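Estberg Clothing Share, minutes of the October meeting

Taken down by me, since I was the one holding a pen when we sat down. Fifteen of us came. Start was 7:00 p.m. by the wall clock and a bit past that by everybody's phone. The last minutes were read (well, skimmed) and passed with one fix: the sock drive brought in 3,017 pairs, and I had left a digit off. Sorry! It is corrected in the binder.

1. Money

We have 4,000 dollars left from the Asfaw grant. The people at Asfaw would like it spent by spring and they'd like receipts, real paper ones, so please stop throwing them in the cup holder of your car. I include myself in that. Shelving was brought up again and put off again. Someone asked if we could buy a decent kettle out of it and the answer was no, the grant is for clothing work, and then three people offered us their old kettles, so now we have a different problem.

2. Folding, and how we want it done

This took up most of the evening. We've had two ways of folding going on for ages and the bins show it. The Pakgate boxes are shallow, and a shirt folded in thirds the long way sticks up over the side and gets caught by the lid. Folded the other way it sits fine but takes longer, and some people think the crease down the front looks bad on the hanger later.

We talked about soft gray things first, because that's what we get the most of and what gives us the most grief. Sweatshirt-type fabric won't hold a crease for anything. You fold it, turn your back, and it has puffed up again.
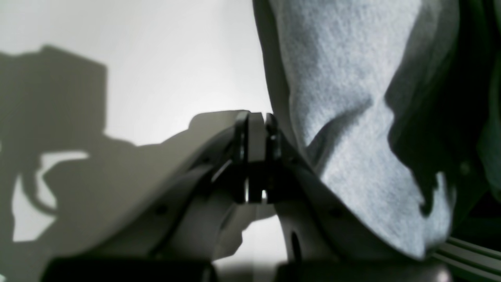
Light gray knit or fleece in soft folds.

One member felt that fuzzy fabrics should be rolled. Another felt very strongly that they should not, and had brought a rolled sweater in a tote bag to show us what it looked like after a week. It looked like a loaf of bread. I thought that was pretty funny but the point was taken, and we agreed: no rolling for anything that goes in a Pakgate box. Rolling is still okay for scarves and for the baby bin.

Then T-shirts. The steps we settled on, which I will type up big and tape to the inside of the cupboard door:

Lay it out flat, sideways to you, with the bottom hem off to your right and one sleeve pointing away.
Smooth from the collar end down to the hem with the side of your hand.
Pull both sleeves out straight before you fold anything.
Far side in, near side in, then hem up to the collar.
Stack with the folded edge facing out.

There was some back and forth about smoothing. I'm a once-over person myself. Others go back and forth until there isn't a ripple left, which is lovely to look at but we have a lot of shirts. We left it at "smooth enough that you'd wear it to the store."

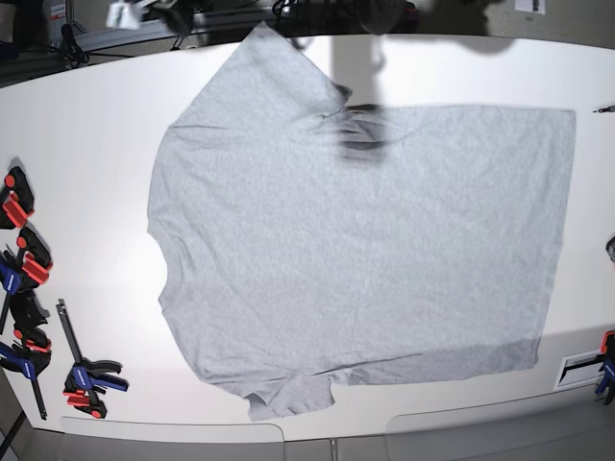 Heather-gray T-shirt laid out on the white table, clamps at the left.

On the table: everyone likes the white top. You can see lint on dark clothes right away, and it wipes down with a damp rag. The rounded edges are nice too, nothing snags. Please don't use spray cleaner on it if there are clothes within arm's reach. We lost a good blouse that way in the summer and I still feel bad about it.

On the clamps: a request was made that they live at the left end of the table and stay there. Agreed. If you borrow one for the sign out front, bring it back the same night.

We also said we'd try folding from both long sides of the table on busy nights, one person laying out and the other folding. I tried it last month with my neighbor and we got in a really good rhythm, once we quit reaching for the same sleeve!

3. Big pieces

Sheets, throws, the large plain cloths that come in with no label. Right now these go in a heap under the window and whoever is feeling brave deals with them. A motion was made to give them their own shelf and their own half hour at the end of each sorting night. Passed, with one person voting against because she said half an hour is wishful thinking. She may be right.

The trick that was passed around, and I wrote it down for my own use at home too: don't go hunting for a corner in the middle of a pile. Pinch the cloth anywhere, lift until you have a raised fold, and follow that along to an edge. Then follow the edge to a corner. It sounds slow and it's so much quicker than flapping the thing around and knocking over the hangers.
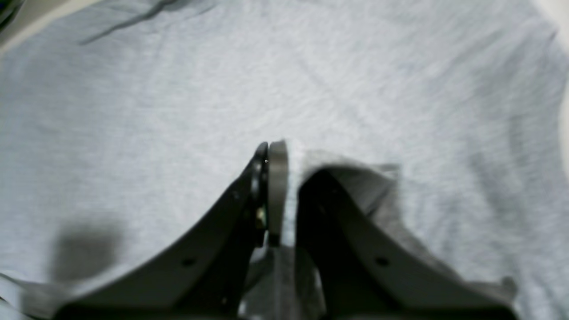 Page 2

Anything with a hole bigger than a quarter goes to the rag bag, no debate. Smaller than that, put a safety pin beside it and drop it in the mending basket. The mending basket is full, by the way. If you sew even a little bit, please take a few things home.

4. Labels

Vakell sent over sample size stickers. They peel off clean from cotton but left a gummy square on fleece, at least on the piece we tested during the break. We'll use them on shirts and keep the paper tags for the fuzzy stuff. I'm to write to Vakell and ask if there's a gentler kind.

5. Odds and ends

The side door sticks. Lift the handle while you push.
The blue tote with the zipper is still in the closet. If it's yours, come and get it.
Coats start coming in soon and we need hangers, the sturdy kind, please no wire.
Cookies were very good. Oatmeal again next time was suggested and I second it.

We finished at 8:40. Next meeting is same place, same time, and I'll bring the typed folding steps plus a roll of decent tape.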